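[보도자료]

휴비코, 동네 식탁 모임 ‘브림스테드 한 상’ 11월 시작… 혼자 먹는 저녁을 함께 먹는 저녁으로

배포일: 2023년 9월 6일 수요일
즉시 보도 가능

생활문화 기획사 휴비코(Huvico)가 오는 11월부터 브림스테드(Brimstead) 주민을 위한 저녁 식사 모임 ‘브림스테드 한 상’을 연다. 한 동네에 살면서도 인사 한번 나눌 기회가 없던 이웃들이 같은 식탁에 앉아 밥을 먹고, 서로의 집밥 이야기를 듣고, 조리법 한 장씩을 들고 돌아가는 프로그램이다. 참가 신청은 오늘부터 받는다.

모임은 매주 한 번, 저녁 7시에 브림스테드 옛 우체국 건물 2층 주방에서 열린다. 한 회차에 주민 요리사 두 명이 짝을 이루어 음식을 맡는다. 전문 요리사가 무대에 서고 손님이 구경하는 식의 행사를 떠올렸다면 조금 놀랄지도 모른다. 앞치마를 두르는 사람도, 파를 써는 사람도, 국을 푸는 사람도 모두 동네 주민이다. 참가자는 원하면 한 시간 일찍 와서 재료 손질부터 거들 수 있고, 퇴근이 늦은 사람은 밥때에 맞춰 와서 앉기만 해도 된다.

이번 기획은 지난봄에 열린 시범 모임에서 출발했다. 당시 준비한 자리는 70석이었는데 신청자가 약 300명에 이르렀다. 자리를 얻지 못한 주민들이 다음 모임은 언제냐고 계속 물어 왔고, 휴비코는 여름 내내 정기 프로그램으로 키우는 작업에 매달렸다. 주방 환기 설비를 바꾸고, 낡은 조리대를 들어내고, 긴 식탁을 새로 맞췄다. 계단을 오르기 어려운 주민을 위해 건물 뒤편 승강기도 저녁 시간까지 운행하기로 했다.

휴비코에서 프로그램을 총괄하는 암파로 톨레도(Amparo Toledo)는 “시범 모임 마지막 날, 설거지가 끝났는데도 사람들이 집에 가지 않았다”며 “병아리콩을 얼마나 불려야 하느냐를 두고 이야기가 한 시간 가까이 이어졌다. 그날 밤 저는 이 모임을 꼭 계속해야겠다고 마음먹었고, 지금도 그때를 생각하면 신이 난다”고 말했다.

첫 달의 주제는 ‘콩과 곡식’이다. 첫 회는 에삼 벨카디(Essam Belkadi)와 하템 모르시(Hatem Morsy)가 맡는다. 벨카디는 어머니에게 배운 렌틸콩 수프와 보리빵을 굽고, 모르시는 쌀과 마카로니, 콩을 한 그릇에 담아 토마토소스를 끼얹는 코샤리를 낸다. 둘은 시범 모임에서 옆자리에 앉았다가 친해진 사이로, 양파를 어디까지 튀겨야 하는지를 놓고는 아직도 의견이 갈린다. 모르시는 거의 갈색이 될 때까지, 벨카디는 그보다 훨씬 일찍 불을 끄는 쪽이다. 첫 회에서는 두 가지를 모두 내놓고 참가자들이 맛을 보게 할 예정이다.

둘째 회에는 루페르트 뤼에크(Rupert Rüegg)가 감자를 굵게 채 쳐 팬에 노릇하게 지지는 뢰스티와 보리 수프를 선보인다. 뤼에크는 “감자는 전날 삶아서 차게 식혀 두어야 한다. 이것 하나만 지키면 누구나 할 수 있는 음식이라 꼭 같이 만들어 보고 싶었다”며 참가자 전원이 강판을 한 번씩 잡게 하겠다고 전했다. 셋째 회와 넷째 회의 차림은 10월에 신청자들의 의견을 받아 정한다. 팥죽, 수수부꾸미, 녹두전을 함께 부쳐 보자는 제안이 벌써 들어와 있다.
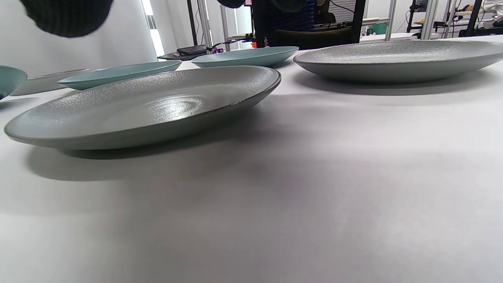
회색 접시의 반점 무늬 표면. 휴비코 제공

음식만큼이나 공을 들인 것이 자리 배치다. 참가자는 입장할 때 곡식 이름이 적힌 쪽지를 뽑고, 같은 곡식을 뽑은 사람끼리 한 식탁에 앉는다. 부부나 친구가 함께 와도 따로 앉게 될 수 있다. 물론 어린이와 보호자, 통역이나 도움이 필요한 참가자는 원하는 사람 곁에 앉는다. 식탁마다 이야깃거리를 적은 작은 카드도 놓인다. ‘어릴 때 끝까지 안 먹고 버틴 반찬’, ‘비 오는 날 우리 집에서 하던 음식’ 같은 질문들인데, 시범 모임 때는 카드를 뒤집기도 전에 이야기가 시작된 식탁이 많았다고 한다.

차림은 매회 고기를 쓰지 않은 음식을 기본으로 하며, 견과류와 밀, 달걀, 유제품이 들어가는 음식에는 그릇 앞에 표시를 붙인다. 알레르기가 있는 주민은 신청서에 적어 두면 담당자가 모임 전에 전화로 확인한다. 남은 음식은 참가자가 가져온 통에 나누어 담아 갈 수 있으니, 뚜껑 있는 그릇 하나쯤 챙겨 오면 좋다.

재료는 되도록 가까운 곳에서 구한다. 콩과 향신료는 시장 골목의 오래된 식료품점 압델 라흐만(Abdel Rahman)에서, 채소는 토요 장터에 나오는 농가에서 들여온다. 압델 라흐만은 모임이 열리는 주마다 그날 쓰인 향신료를 소포장으로 준비해, 집에서 다시 만들어 보려는 사람들이 조금씩 살 수 있게 할 계획이다. 큐민 한 통을 샀다가 몇 년째 찬장에 두고 있는 사람이라면 무척 반가울 소식이다.

조리법은 책으로도 묶인다. 지역 인쇄소 드루텍(Druteck)이 인쇄를 맡아, 모임에서 나온 음식 100가지를 담은 스프링 제본 책자를 내년에 펴낸다. 계량컵 기준의 분량과 함께 “우리 집에서는 여기에 식초를 더 넣는다”처럼 식탁에서 나온 참견도 여백에 그대로 싣는다. 글을 엮는 셰리프 카바지(Sherif Kabbaj)는 “요리책을 여러 권 만들어 봤지만 여백을 채우는 일이 이렇게 재미있기는 처음”이라며 “시범 모임에서 받아 적은 공책만 해도 벌써 꽉 찼다. 같은 수프를 두고 식탁마다 다른 이야기가 나온다”고 말했다.

함께 요리할 주민 요리사도 모집한다. 자격증이나 경력은 필요 없다. 집에서 자주 해 먹는 음식 한 가지와 그 음식에 얽힌 짧은 이야기를 적어 내면 된다. 선정된 사람은 모임 전주에 주방에서 한 차례 연습을 하며, 재료비는 전액 휴비코가 부담한다. 많은 양을 해 본 적이 없어 망설이는 주민을 위해 대용량 조리에 익숙한 진행팀이 곁에서 불 조절과 분량 계산을 돕는다.

참가 안내

행사명: 브림스테드 한 상
기간: 11월 한 달간 매주 1회, 이후 일정은 추후 공지
시간: 저녁 7시(재료 손질 참여자는 6시까지 입장)
장소: 브림스테드 옛 우체국 건물 2층 주방
대상: 브림스테드 주민 및 인근 직장인
참가비: 무료
신청: 브림스테드 도서관 안내대와 식료품점 압델 라흐만에 비치된 신청서 제출
주민 요리사 지원: 같은 신청서 뒷면 작성
준비물: 앞치마(재료 손질 참여자), 뚜껑 있는 그릇(희망자)

신청자가 자리보다 많으면 추첨으로 정하고, 이번에 자리를 얻지 못한 사람에게는 다음 달 모임의 우선 신청 기회를 준다. 결과는 10월 중 문자로 개별 안내한다.

휴비코 소개

휴비코는 브림스테드를 중심으로 동네 주방, 골목 음악회, 계절 장터 등 주민이 직접 참여하는 생활문화 프로그램을 기획하고 운영한다.

보도 문의: 휴비코 프로그램팀 암파로 톨레도
첫 회 취재를 원하는 언론사는 식사 인원 준비를 위해 10월 말까지 참석 여부를 알려 주시기 바랍니다.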